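Re: [narham-list] Door handles again (was: Door handles)
From: Žydrūnas Žukauskas
To: narham-list
Date: Jul 22, 2020

Sigita, thank you for the long message, and for keeping the swearing to the second half. I'll answer in pieces and quote as I go. People who have muted the handle thread can go on muting it. 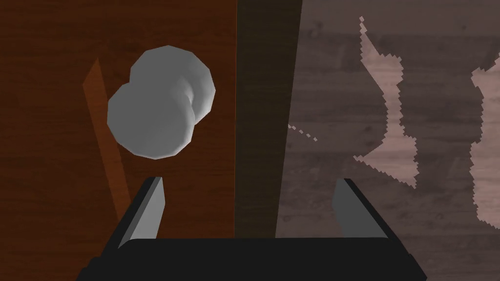
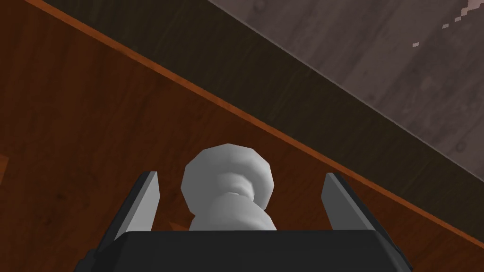 Pale and roundish, both of them.

Now to business.

On Tuesday-week-before-whenever, Sigita Tamošiūnaitė wrote:

> I have lived in the Narham building for long enough to remember when
> the doors had handles you could lean on. You put your elbow down, the
> door opened, you went in with both bags and your dignity. Now I am
> told that we are going back to "original" round knobs on all the
> inside doors because somebody found one in a cellar. I would like to
> know who asked for this. I would also like to know who is paying.

The second part is easy. We are, out of the repair fund, same as the gutters. The quote from Teltadix is 743 for the stairwell doors and the two laundry doors, fitting included. Flats are up to their owners. If you want to keep your levers inside your own front door you may keep them until the sun goes out.

The first part is harder. I have gone back through the archive of this list, a thing I don't recommend to anyone with plans for the evening, and as far as I can tell the idea came up in November in a thread called "bins." Someone said the levers on the stairwell doors were drooping. Someone else said the old knobs never drooped. Then there were 411 messages, most of them about bins, and at the end of it we all seemed to believe we had decided something.

> The drooping is a spring. My brother-in-law fixed mine with a spring.
> It took him less time than it took me to find him the screwdriver.

I believe you. I opened up the one on the second landing last night to have a look. Inside the plate there is a coil spring about as long as a fingernail, and it had snapped. The rest of the lock was fine, if you don't count whatever the painters dripped in there. A new spring is the sort of thing the hardware store in Cenlow keeps in a drawer and sells you with a sigh. I have bought six. That takes care of every lever in the stairwell that droops, and I'd like to put them in before anyone spends the 743.

> And I don't accept that knobs are "in keeping." In keeping with what?
> The building was put up with one kind of handle, then had another
> kind, then the blue ones. Which keeping?

Fair. I went and asked Vītola, the salvage people, who sold us the banister parts. They were very nice about it and sent me 205 pages of an old trade catalog, scanned slightly crooked. I have read more of it than I meant to. What I learned is that in the years our building went up a builder could order knobs or levers for the same lock, at nearly the same price, and that plenty of them ordered both. Knobs for the rooms where visitors went, levers for kitchens and sculleries, where people had their hands full. So the knob in the cellar proves that there was a knob. It could have come off a parlor door. It could have come off a wardrobe in some other house altogether and been used as a doorstop.

I'll say one thing for the round ones, and then I'll go back to agreeing with you. They don't catch your sleeve. I have lost two pockets and the strap of a good bag to the lever by the laundry, and each time it has flung me back like a dog on a leash. If we keep levers, can we at least have the kind where the end curls back toward the door? The catalog has a page of them. So does the store in Cenlow, in a finish they call "antique" and I would call brown.

> Lastly, I have arthritis in both hands and so will you one day. Try
> turning a polished knob with wet hands and a bag of potatoes.

I did. I borrowed the cellar knob, screwed it to an offcut, clamped the offcut to my kitchen counter and had a go with wet hands. I couldn't turn it. Then I had a go with dry hands and the potatoes and dropped the potatoes. My neighbor below came up to ask whether everything was all right, and I had to explain to him what I was doing, so I feel I have paid for my part in this.

My proposal, then, to be shot at in the usual way:

The springs go in this week, and I'll do it myself unless somebody objects to my screwdriver. The Teltadix quote gets put to sleep. They have been told we are "still thinking," so no harm done. The laundry levers, both of them, get swapped for the curled-back kind, and I'll bring one home on approval so that people can lean on it. The cellar knob goes back to the cellar, or to anyone who wants it. It's heavy and quite handsome and would make a fine doorstop.

One loose end. The lock on the bike room door takes a different spindle from all the others, thicker, and none of my springs will go near it. If anyone remembers who fitted that lock, or has the old receipt, please write to me off the list. Please also stop propping that door open with the fire extinguisher.

Sigita, you asked for an answer in plain words by the end of the month. You were right about the spring. Please thank your brother-in-law and ask him whether he does locks with thick spindles.

Žydrūnas
third floor, the door with the good lever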